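Nakitz cell

The Nakitz cell is a two-arm robot workcell at the Martens workshop in Ullville. It is used for handling tests with household objects and small parts, and for recording arm movements together with camera images. The cell takes its name from the Nakitz controller software that runs both arms. In workshop documents it is also called "the black cell", after its fabric enclosure, or simply "cell 2".

Contents
1 Layout
2 Setup
3 Start of a session
4 Routine care
5 Common faults and repairs
6 Records
7 Gallery
8 See also

Layout

The cell is built around a table with one arm at each side. The arms face each other and share the middle of the table, where their reach overlaps. Each arm ends in a two-finger gripper. Small cameras at the wrists look along the fingers, and fixed cameras give wider views of the workspace.

A metal frame stands around the table and carries black fabric. The fabric keeps daylight and movement in the room out of the camera views. Thin diagonal cables stiffen the frame and cross each other in an X. Clamps and brackets hold the frame and the table together, and several of them can be reached only with the fabric unhooked.

A white board is laid on the near part of the table for work on small parts. The row of larger objects used in handling tests stands farther back. The set changes between sessions, but it normally includes a wooden box, a cup with utensils and some kind of dish.

The controller, power supplies and network switch are outside the enclosure, on a shelf below table height. The emergency stop is on the operator's side.

Setup

The cell was first assembled by Henk Stevens and Lotte Jacobs over a September in which the workshop was otherwise closed for floor repairs. The arms came from an earlier installation at Gota, a sister workshop, where they had been bolted to separate stands. Mounting them to a single table removed most of the drift between them. At Gota the stands had to be re-measured whenever a cart was pushed against one of them.

Setting up the cell from parts follows a fixed order. The table is leveled first, on its own feet, with no arms on it. The frame goes up next and the bracing cables are drawn tight in pairs, a little on one side and then the same on the other. Tightening one cable fully before its partner pulls the frame out of square, and the error shows later as a tilt in the fixed camera views.

The arms are bolted on after the frame is square. Both are parked in the folded position while this is done. The bolts are run in by hand, then tightened crosswise with a torque wrench to 22 newton meters, and marked with a line of paint pen across head and base. A broken paint line at a later inspection means the bolt has turned.

Cables are routed last. Each wrist has a camera cable and a gripper cable, and both need enough slack for the wrist to turn through its full range. The slack is left as a loose loop near the wrist. Early versions of the cell had the cables tied close along the last link, which looked tidier but broke two camera plugs in the first weeks of use. Sem Van Dijk rewrote the routing sheet after the second failure, and the loops have been kept since then. The drawback is that they hang into the work area and can pass in front of a camera.

The fabric is hung after all other work is finished. It is attached with hooks, so that one side can be opened without disturbing the rest.

Start of a session

An operator begins by walking around the table and checking the clamps by hand. The board is wiped with a dry cloth and pushed against its stops. The controller is then switched on, followed by the left arm and the right arm. The order matters only to the software, which numbers the arms as it finds them. If the right arm is powered first, the two are swapped in the recordings.

Both arms are then moved to the home position at low speed with one hand kept near the emergency stop. The grippers are opened and closed once. The operator listens for scraping and watches whether both fingers of a gripper arrive together.

The cameras are checked against stored reference pictures. The fixed views are compared at the table corners and the wrist views at the fingertips. A shift of a few pixels is accepted in the wrist views. In the fixed views any visible shift is treated as a fault, and the calibration is repeated before work goes on.

Calibration uses a printed dot card laid flat in the middle of the table. Each arm touches the same dots in turn. The software compares the two sets of positions and gives a single figure for the mismatch in millimeters. The card is stored flat in a drawer – an earlier one was kept rolled in a tube and never lay down properly afterward.

Routine care

Most of the care is cleaning and looking. The work is divided as follows.

Every session: wipe the board and the fingertips, check the cable loops for kinks, check that the fabric is not touching either arm at the ends of its travel.

Every Monday: blow dust from the camera lenses with a hand bulb, check the paint lines on the base bolts, press each plug at the wrists, open and close each gripper while feeling for play.

Every month: loosen and re-seat the wrist camera brackets, check the tension of the bracing cables by hand, brush lint from the joints.

Twice a year: take off the finger pads and replace them, open the gripper housings and regrease the slides, take down the fabric and wash it.

Lint is the most frequent nuisance. It comes from the enclosure itself and from cloths used in the handling tests, and it gathers in the gripper slides. Washing the fabric helps for a time. Vacuuming it in place was tried and given up, as the pull of the hose moved the frame enough to upset the camera check.

Only dry cleaning is used on the fingertips. Alcohol wipes were used at first, but they hardened the pads and made smooth objects slip. Metal handles and the rims of plastic cups were the worst affected.

Common faults and repairs

Loose wrist camera. The image shakes when the arm stops. The bracket screws are taken out one at a time, cleaned, given a small drop of low-strength threadlocker and put back. The arm is left still for the rest of the day, and the wrist view is recalibrated the next morning.

Intermittent camera image. In most cases the plug is at fault. The cable is flexed gently at the wrist with the live image on the screen. If the image drops out, the cable is replaced whole. Repaired plugs have not lasted in this cell, and splicing is no longer done.

Uneven fingers. One finger reaches the part before the other and pushes it sideways. The gripper is closed on a feeler gauge and the late finger is moved forward on its slotted mount. Thin and ring-shaped parts show this fault early, while boxes and cups can be handled for weeks without any sign of it.

Gripper stalls while closing. The slide is usually dirty. The housing is opened, the old grease is wiped out with a wooden stick and paper, and a thin film of new grease is put on. Too much grease collects lint and brings the fault back sooner.

Arms touch in the middle. The software keeps a clearance between the two wrists, but it does not know about the cables. When both grippers work over the board, the loops can catch on each other. The operator stops both arms, releases the brake on the one that is free to move back, and guides it away by hand. Pulling the arms apart under power has damaged a connector once. After any such stop the plugs on both wrists are checked before the next run.

Frame out of square. The usual sign is a calibration figure that grows from one session to the next with no change at the arms. The bracing cables are slackened fully, the frame is measured corner to corner, and the cables are drawn up again in pairs.

Records

A paper logbook is kept on the controller shelf. Gerrit Vanhove, who was responsible for the cell after its first year, asked for entries to be made by hand at the cell itself, with the fault, the part and the initials of the person who did the work. Sem Dekker later copied the first volume into a spreadsheet. It held 431 entries. Camera plugs and gripper slides made up the largest groups, and the arms themselves appear rarely.

Entries made before the routing sheet was changed use different names for the cables, and "upper loop" in those pages refers to what is now called the camera loop.

Gallery 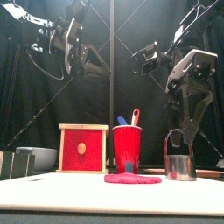
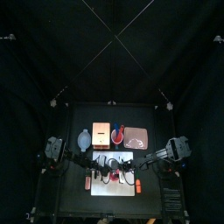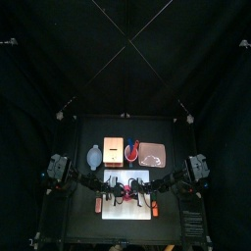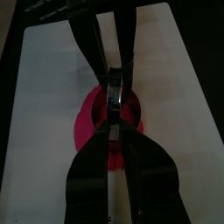

Work in the cell. First: the right gripper at the red handle of a small metal pot. Second and third: both arms reaching over the white board. Fourth: a red ring between the fingers, from a wrist camera.

See also

Wrist camera calibration
Gripper finger pads
Martens workshop, Ullville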